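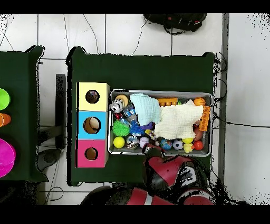 Two villages, one crossing: Arturo Villa on the talks that worked

2 min read

Arturo Villa has spent six winters going back and forth between Trakard and Jirkard, and he still lights up when he talks about the bridge. "You should see it on a Sunday," he says. "Grandmothers, goats, a man selling batteries. It's wonderful!"

The crossing had been shut since the shelling. Villa, who works for the mediation group Preno, was sent to get the two village councils into a room. The first meeting lasted 90 minutes, most of it spent on who would sit nearest the door. He loved it. "They were arguing about chairs, and they were arguing with each other. Before that they'd only argued through the radio." 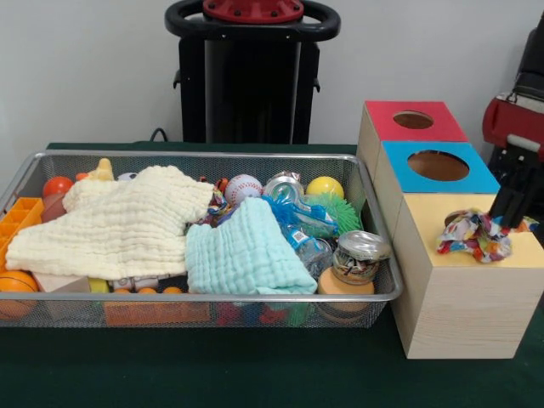

Cloths, balls and other toys in a wire basket.

What got things moving was grazing. Shepherds on both sides had lost their summer pasture, and neither army much wanted to guard a hillside. Villa asked for a list of every family affected and got more than 46 names, some of them written twice because both villages claimed the same cousins.

"I thought, right, there's our peace process," he says, laughing. "Start with the cousins."
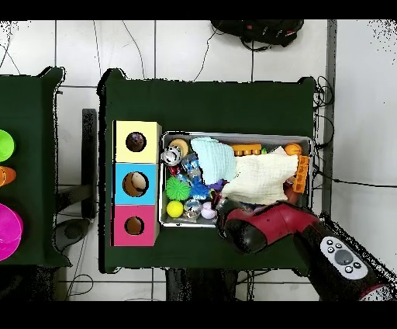
Shape sorter in yellow, blue and pink, next to the toy tray.

The Lo Presti accord, named after the farmhouse where it was signed, runs to six pages. Villa can recite a good part of it and will do so if you let him. His favourite clause lets either village ring the other directly when a shot is heard - no ministry, no waiting for the capital to wake up.

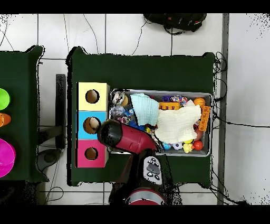

He is just as keen to talk about what it leaves out. Prisoners aren't mentioned, and the upper road is still mined. "Those are the next talks, and I'd start them tomorrow," he says. The councils have agreed to meet again in April, in Jirkard this time, and the seating plan has already been sent back once.

Interview by Rosario Fabbri

46 shares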